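Workshop notebook, 28 February 2025
Merle Gilchrist

Back at the big table today, and very glad of it, after most of a week spent on the phone with the Cilladbridge people about their spring delivery. I had nearly forgotten how nice it is to have something in front of you that only wants cleaning. The job is the dressing pieces for the Mudgway rooms: framed prints, potted greenery, the odds and ends that make a rented room look as if somebody has thought about it. They came out of storage last September and have been sitting in our back corner ever since, gathering whatever it is that back corners produce.

I want to write down how the dusting goes while it's fresh, mainly for whoever picks this up when I'm away, but also for me, because I have a bad habit of working out a good order for things and then losing it completely by the next time around.

So, first, clear the table. I mean all the way. I started with a dozen things on it and spent more time moving pieces out of my own way than wiping them. It went much better once I cut down to a couple of frames and one plant at a time, with lots of bare wood between them. Wipe the table itself before anything goes down on it, too. I skipped that on the first batch and put a fine gray line along the bottom of a frame I had just finished (my own fault entirely, and it took longer to get off than the original dust had).

For the black frames, the blue cloth is the one to use. We have the yellow ones as well, and they are fine for shelves, but they shed, and on black every speck of yellow fluff shows up like a star. Bunch the blue cloth up loosely in one hand and keep a free end for the corners. The inside corners are where all the trouble collects. I had been folding the cloth into a neat square, the way my aunt taught me to do furniture, and a neat square just skates over the top of a corner and leaves everything in it. A crumpled one gets down in there much better. 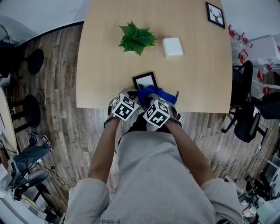
Go around the outside edges before the face, and turn the frame as you go so that you aren't leaning over it. I like to keep it a bit crooked to the table edge while I work, which sounds fussy, but it gives you a corner to hold on to. Finish with one long pass over the front. If you see streaks, let them be for a minute and look again from the side before you go back in. Half of mine were only the overhead light, and I had rubbed at one of them for ages before I moved my head and it went away.

The deer print needs a word of its own. It's a dark head and antlers on plain white, so it is very forgiving in the middle and not at all forgiving around the outside, where any thumbprint looks like part of the picture gone wrong. Carry it by the frame only. I have grown fond of that deer. I'd like him to go in the hallway, where people will meet him coming in, but the Mudgway list has him over a desk, and I have been told before about rearranging other people's lists.

The pale print is the opposite sort of problem. There's so little on it that you keep thinking you've missed a bit. I went over it three times before I was satisfied, and I suspect once would have done.

Plants: do them after the frames, never before. Shaking out the leaves sends dust over everything within reach, and then you are back at the beginning. Support each leaf from underneath with one hand and wipe outward from the stem with the other. The broad ones go quickly and are rather pleasant to do. Check the rim of the pot as well, and lift the leaves to do it, because on the white pots a dirty rim is the first thing you notice once the plant is up on a shelf at eye level.

Some numbers for the record. There are 354 pieces on the Mudgway list altogether, and I make it about 300 still to clean, so we are not as far along as I told everyone at lunch. A frame is taking me 10 minutes if I do it properly, and I don't want to get faster by doing it badly. The shelf tags run on from the Nisow job, and the last one I wrote was 2820. Please carry on from there and don't start a fresh series! We did that once, and I was still finding two of everything months later.

Things I'd like to try next time:

A second blue cloth, kept dry and only for the final pass. Mine was doing everything by the afternoon, and it had gone limp and a little gray.

Something soft under the frames. The table is smooth enough, but I don't love turning them on bare wood, and I caught myself lifting each one clear every time to be safe, which my shoulders are now telling me about.

Wonda sent over a sample of their frame polish. I tried it on the back edge of one of the older frames, and it left the black shinier than its neighbors, so unless we mean to do the whole lot I would leave it in the drawer. A pity, as it smells lovely.

Finished frames are standing on the lower rack with paper between them. The plants are by the window until somebody needs the sill. I'll start on the tall frames in the morning, if the packing paper has come.

M.G.

Contact the workshop | © 2025 Merle Gilchrist | Back to top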